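# Drawers, still

Month three of the arm on the kitchen counter, and I'm less convinced than I was in November.
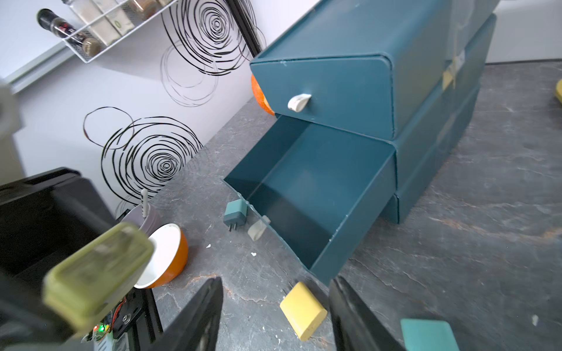
So what does a home-built arm cost once you stop pretending the spare parts were free? Mine is at 2,601 dollars, and that leaves out the first set of motors, which I cooked.

The software is Vinar, running on a Noltura controller board I bought used. Vinar's docs promise a "household task in an afternoon." I picked drawers. A teal plastic unit, light, little handles, nothing heavy inside. I've now recorded 23 sessions of me steering the thing through it, and I would still bet on a toddler.

My main gripe is with how people score these builds. Helju Mockus posted her results on the same task: 14 good pulls in a row, and then she moved the unit a hand's width and it all fell apart. At least she wrote that part down. Most write-ups I read stop at the 14.

I also don't buy the advice to clear everything away first. My counter has an orange bowl on it, and a yellow block like a sponge, and the spice rack hangs right there on the wall. If it only works on a bare table, I'd like that stated on the box.

Next job is rerouting the wrist cable, then new finger pads. The old ones are getting slick. I've told myself I quit at 3,000 dollars, and I've already looked up what the better motors cost.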